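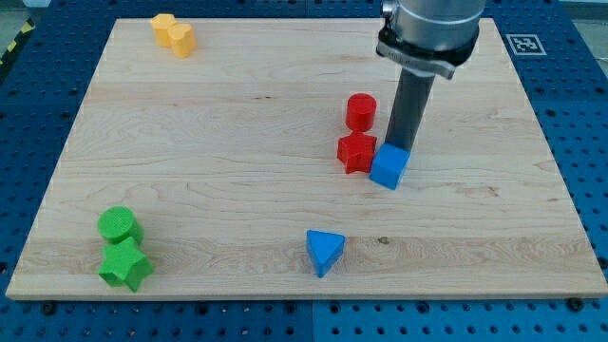
Talero, 16 Jan 2022

Figure 2. Blocks on the maple board, grouped by color. The board lies on the blue perforated bench top.

3.2 Materials and arrangements

The blocks are small plastic pieces of simple shapes, among them a triangle. We took them from a children's sorting set which is sold in the region by Prodska, and we did not paint or mark them. In an earlier study (Luik and Hayat) the pieces were shown on white paper. Participants then spoke almost only about color, and shape was mentioned late or was not mentioned. We wanted a ground that is less clean, more similar to a table at home.

For this purpose we used a slab of maple. The grain runs along the length of the board and is easy to see: there are wavy streaks, some darker knots and a few small brown flecks. A lighter band crosses the board in its lower third, and in Figure 2 it passes just behind the green and the blue pieces. Two of the authors (Dal Bello and Onyshchenko) were worried that people would read this band as a line which divides the board into two fields. We kept it, but we coded every remark in which a participant referred to the wood.

Each arrangement was either a color arrangement, as in Figure 2, or a shape arrangement, in which pieces of the same outline were put near each other and the colors were mixed. The distance between two clusters was always larger than the distance between neighbors inside one cluster. We did not align the pieces with the grain, and small rotations were left as they were.

3.3 Procedure

The participants were 61 adults, all living in Talero or in Dzene. Each person saw the arrangements one after another and answered one question: "What belongs together here?" The answer could be spoken or shown with the hand – both were accepted. There was no time limit, and it was allowed to give more than one answer for the same arrangement.

In total we collected 712 answers. Kaja Lukoševičius and Hina Hayat coded them separately, with the categories color, shape, nearness, wood and other. When the two codes were different, the answer was discussed until both coders agreed. Answers which named color and nearness together were the most difficult, and we return to them in Section 4.1.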